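Setting Up a Small Bench for Sorting and Wiring Desk Electronics

Bovolside workshop notes, section 2
Last revised 13/02/2023

Scope

These notes cover a single-person table used for light electronics work: checking flat devices with attached cords, sorting small loose parts, and coiling cables for storage. They do not cover soldering or mains wiring. If you plan to solder, use the Hedgaard sheet filed under Hedegaard, heat-resistant surfaces.

Table position

Place the long side of the table against a solid wall. Parts that roll away from you then stop at the wall. Leave a gap just wide enough for a plug to pass through, and close it with foam strip if you work with anything smaller than a shirt button.

The Flovness bench is 700 mm deep. A deeper table puts the back row out of comfortable reach from a seated position. Working height is 908 mm for standing work. Lower it if you mainly sit.

Surface color

Choose one plain, light color with a matte finish. Black parts and black cords show clearly on it. White parts show less well on pale gray or cream, so a light blue is a reasonable compromise. Avoid wood grain and printed mats.

Lamp

1. Stand the lamp at the back of the table, near the wall.
2. Aim the shade down at the work, with the bulb below eye level and hidden from view.
3. Loop the spare cable beside the base and keep the loop small. A long loop collects small parts and drags them when the lamp is moved.
4. Check for a hard shadow under your working hand. If there is one, move the lamp to the opposite side.

Drinks

Lidded containers only, at the back of the table, never between you and the work.

Laying out the work

Put the main device flat near the center. Let its cord lie where it falls until you have checked it along its full length. A cord that has been stored tightly will hold its curl for a while, and forcing it straight puts strain on the point where it enters the housing.

Small parts go between the device and the lamp, spread out so that no two touch. Hold the device steady with your fingertips near a corner when you need to inspect the cord, and keep the other hand free for picking up parts. Gloves are optional — a close-fitting pair keeps skin oil off glossy housings.

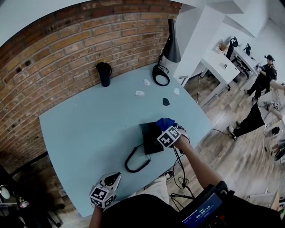

Vibeke Bjarnason wrote in to disagree about spreading the parts. On a table against a wall she would sooner use a shallow tray, she said, and she has lost fewer pieces since she stopped laying them on the bare top.

A tray is acceptable if its rim is low enough to reach over without lifting your wrist. Use the same plain color as the table, or lighter. Do not use a magnetic tray for parts that contain sensors.

Coiling the cord

1. Unplug both ends where possible.
2. Start at the device end and form loose loops, each the width of your hand.
3. Follow the existing curl. Do not twist against it.
4. Fasten with a soft tie, 53 mm from the plug.
5. Store flat, with nothing on top.

Clearing down

Return small parts to their labeled bags before moving the lamp or the device. Wipe the surface with a dry cloth, working from the wall toward you, and check the gap at the back last.

Corrections to Aksel Skov, Trastcombe store.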